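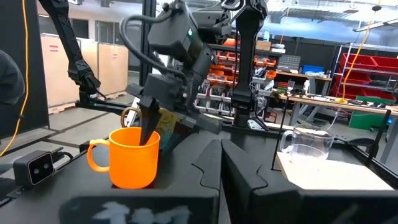 4.2 Handling of everyday drinking vessels

The Stirham two-arm kit is sold with a leader-follower control package and a set of parallel grippers with angular black fingers. The supplier's data sheet describes the fingers as suited to "household and light workshop objects" but gives no test method for the claim. We therefore ran the kit on mugs, a class of object which combines a thin wall, a protruding handle and an open top, and which the competing Graltdale kit was tested on in Section 4.1 under the same conditions.

The mugs differed in material and handle shape. The orange plastic mug in Figure 5 has a rounded, C-shaped handle and a slightly tapered body. The clear glass mug was included as a hard case for depth sensing. It stands on a pale wooden board in the same figure. Patterned mugs were added so that the perception software could not rely on plain colour alone.

Figure 5 shows both arms at work: a finger of the right arm is in the opening of the orange mug while the other arm holds a patterned mug in the air. Entry from above was allowed under the protocol, as was a grasp on the outer wall. Operators were asked to avoid the handle unless the task called for it, as handle grasps let the body swing and made the placing position hard to repeat.

In total 1666 grasps were logged over 17 sessions. Of these, 189 were recorded as failures. A failure was any attempt in which the vessel was dropped, tipped or released outside the target area, and a second attempt on the same vessel was logged as a new grasp. Most failures fell into one group: the finger tip met the rim from above and the arm stopped on its force limit. This fault was more common on the glass mug than on the plastic one. The stop itself was reliable, but the arm then needed a manual reset from the operator's station, which the data sheet does not mention.

The angular profile of the fingers has a cost. A narrow tip enters a mug easily, but the contact area on a curved wall is small, and a grasp that is slightly off centre tends to turn the vessel about the vertical axis. The optional Løken pads reduced this turning on plastic and had little effect on glazed surfaces. They were removed for all results given here – the standard kit does not include them.

4.3 Operator control and sensing

Control was by handheld device throughout. The operator sat beside the table, as in Figure 6, and had a direct view of the work. The handheld controller has cables attached, and operators reported that the weight of the leads was noticeable in the longer sessions. Arm motion followed the hand closely at low speed. At higher speed a small overshoot appeared at the end of each reach, and it was strongest when the arm was near full extension.

Two types of view were available to the software. The first was the camera at the wrist, from which both figures are taken. The second was a small unit with two lenses, fixed low at the edge of the table and kept there for all sessions. The wrist view is useful in the last part of an approach, but the fingers themselves hide some of the target. In Figure 6 the left finger covers the lower right part of the orange mug. The low side view is needed to recover this region.

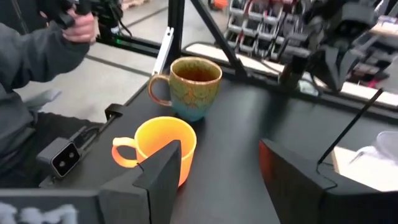

Limits of the test

The interior of a vessel matters as much as its outline. In Figure 6 the orange mug is empty and the ceramic mug behind it holds a dark amber liquid. The kit's software makes no distinction between the two states, and its default lift speed is the same for both. We set a lower speed by hand for filled vessels. The Stinness planner has a setting for this, but it was not supported by the firmware supplied to us in November.

Spillage was noted by eye and was not weighed, so it is left out of the failure count.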